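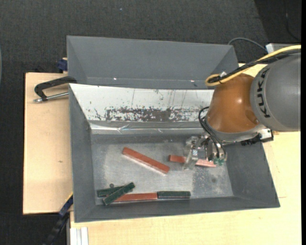 7 min read

The Clevinitz Bin

The blocks had come down from Clevinitz in the bin, and the bin had come without paperwork. Stavros Softić opened a new line in the ledger, wrote 1,354 in the left column, and left the right column blank.

His job at Rondby was tare and condition. Every container that held goods had to be recorded separately from the goods, so that the wear on one was not charged to the other. The procedure ran to 90 pages. He had written almost 90 percent of it, and the rest had been written by Évan Vidal, who sat across the bench with a lamp and a steel rule.

"Walls," said Stavros.

"Sloped. Wider at the rim."

"Floor."

"Metallic gray. Scuffed. Cloudy in places, darker toward the right. There's a round spot in the dark part."

"Pit or stain?"

Évan bent the lamp lower. "Spot," he said.

Stavros wrote spot. The procedure allowed it. Section 7 listed the words a surveyor could use when he did not want to scrape, and spot was the fourth.

The white panel on the slope took longer. It was scratched in the vertical direction, thinly, and speckled. Along the lower part the white had come off in a wide band, leaving dark patches with chipped margins. Stavros had seen bands like it before, in the sorting bins from Anside. Blocks were pushed to the wall, and they met the wall at the same height each time. He had once worked out a formula for it, wear against number of contacts, and sent it to Delaunay for approval. Delaunay had replied that the formula was correct and that the company did not need it.

"How many contacts would you say?" he asked.

"We're not supposed to say."

"I'm asking anyway."

Évan laid the rule against the band and took it away again. "More than they told us when they leased it out."

Under the panel somebody had run a strip of silver tape along the edge where the slope met the floor. It was shiny and badly wrinkled. The procedure treated tape as a repair if it closed a gap and as a foreign object if it did not. To find out, the tape had to be lifted. Once lifted it could not be put back in the same state, and the survey would then describe a bin that no longer existed.

Stavros put down the pen.

"You taped it," he said.

Évan kept the lamp where it was. He had been at Clevinitz for two years before he transferred, on the night shift, in the hall where the blocks were sorted. This was in his file. Stavros had read the file once, for the dates.

"The short blocks used to catch in the seam," Évan said. "They'd go in on a corner and stay there. You had to stop the line and lean in and work them out with your fingers. I asked for a new bin. I asked in November, and I asked again the next November. Then I bought a roll of tape."

"Did you log it?"

"There was no form for it."

"There is a form. It's Form 7."

"You wrote Form 7 after I left."

Stavros checked the revision table at the back of the procedure. The statement was accurate. He turned back to the ledger and considered the heading for repairs, which had a box for date, a box for material and a box for authorization.

"Did it work?" he asked.

"They stopped catching."

"All of them?"

"All the ones on my shift."

Stavros took one of the reddish blocks and turned it over. The corners were square. He set it against the foot of the slope and pushed. It rode over the wrinkles with a dry sound and came to rest flat. He pushed it again from the other side, at a steeper angle, with the same result. He did this several more times, noting the angle in pencil, and Évan watched him do it without speaking.

Under material he wrote tape, silver. Under date he wrote not known, and crossed it out, and asked for the month. Évan said December, the second one, before the shutdown. Stavros wrote it in.

The authorization box was smaller than the other two. He had drawn it that way to discourage explanations. He looked at it for some time, then signed his own name inside it, with the date of the survey and not the date of the work, so that the entry would contain no false statement.

"They'll query that," said Évan.

"They'll send it to me to be resolved."

He lifted his end of the bin. Évan switched off the lamp and took the other, and they carried it to the shelf by the door, where the next one was waiting with its lid still on.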